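Instalaciones eléctricas de baja tensión
Tema 6. Envolventes, grados de protección y conexiones provisionales
Apuntes de clase – revisión de 17 de enero de 2023
Profesor: Gerrit Maluleke

6.1 Función de la envolvente

La envolvente es el elemento que protege al material eléctrico contra determinadas influencias externas y a las personas contra el contacto directo con partes activas. Cumple además una función mecánica, como soporte y fijación del aparellaje, y otra térmica, ya que condiciona la evacuación del calor que disipan los aparatos alojados en su interior. En el ejercicio de la nave de Wirnasach, resuelto en el tema anterior, la envolvente se dio por conocida. En este tema se justifica su elección.

Conviene separar desde el principio dos conceptos que en los exámenes se confunden con frecuencia: el grado de protección (código IP) y la clase de protección contra el choque eléctrico (clases I, II y III). El primero se refiere a lo que puede entrar en la envolvente; el segundo, al modo en que el equipo protege al usuario en caso de fallo del aislamiento.

6.2 Código IP

El código consta de las letras IP seguidas de dos cifras características. La primera, de 0 a 6, indica la protección contra la penetración de cuerpos sólidos y contra el acceso a partes peligrosas. La segunda indica la protección contra el agua. Cuando una de las cifras no se especifica, se sustituye por una X.

Primera cifra, valores de uso habitual:
2 – protegido contra el acceso con un dedo y contra cuerpos de 12,5 mm o más
4 – protegido contra cuerpos de 1 mm o más
5 – protegido contra el polvo
6 – estanco al polvo

Segunda cifra, valores de uso habitual:
0 – sin protección
4 – proyecciones de agua en todas direcciones
5 – chorros de agua
7 – inmersión temporal

El grado declarado por el fabricante corresponde a la envolvente montada según sus instrucciones. Un prensaestopas mal apretado o una entrada sin obturar invalida el valor marcado, aunque el resto de la caja esté intacto. En la práctica de Bedbridge se verá el caso de una caja IP65 perforada en obra para el paso de una manguera y sellada con cinta: a efectos de cálculo y de inspección, esa caja ya no es IP65.
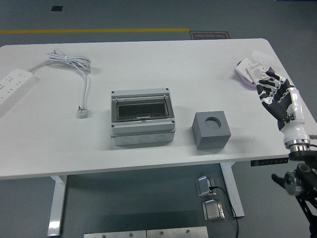

6.3 Tapas y accesibilidad

La tapa es el punto en que se concentran las exigencias de estanquidad y las de accesibilidad. La tapa ciega atornillada da buen cierre y se reserva a cajas de derivación que solo se abren para mantenimiento. Cuando el usuario debe consultar el estado de los aparatos sin abrir la envolvente, se recurre a una tapa abisagrada con ventana transparente tintada, como la de la caja gris de la fotografía. El tintado no altera el código IP, pero reduce la legibilidad de los rótulos interiores, y debe tenerse en cuenta al elegir el etiquetado. La tornillería de la carcasa se aprieta al par indicado por el fabricante, en cruz, para repartir la compresión de la junta.

6.4 Balance térmico

La potencia disipada por el aparellaje ha de ser inferior a la potencia que la envolvente puede evacuar con la sobretemperatura admitida:

P total ≤ P máx (ΔT)

Ejemplo. Cuadro de la línea Sosholm. Potencia que puede evacuar la caja según catálogo: 30 W. Pérdidas de los interruptores: 20 W. Pérdidas de bornes y cableado: 2 W. La suma es 22 W, luego el conjunto es admisible y queda un margen de 8 W. Si se añade una fuente de alimentación de 48 V con pérdidas de 11 W, la suma pasa a 33 W y se supera el límite. Las opciones son aumentar el tamaño de la caja o sacar la fuente a una envolvente independiente – la segunda suele ser preferible en ampliaciones.

6.5 Conexiones provisionales

Se entiende por conexión provisional la que alimenta receptores durante un montaje, ensayo o reparación. Criterios mínimos:

La suma de las potencias conectadas a una base múltiple no superará la potencia asignada de esta.
No se conectarán bases múltiples en cascada.
Los cables enrollados se desenrollarán por completo antes de someterlos a carga elevada. La corriente admisible de un cable agrupado es menor que la del mismo cable tendido al aire.
Toda clavija con deformación en las espigas se retirará del servicio.

6.6 Ejercicios propuestos

1. Determinar el grado IP mínimo para una caja situada en el exterior del edificio Buthelezi, expuesta a chorros de agua y a polvo en cantidad no perjudicial.
2. Repetir el balance térmico de 6.4 con una caja capaz de evacuar 48 W, con la fuente instalada en su interior.
3. Razonar si una envolvente IP2X es suficiente en un local seco accesible al público.

Entrega: junto con la memoria de la práctica, en junio.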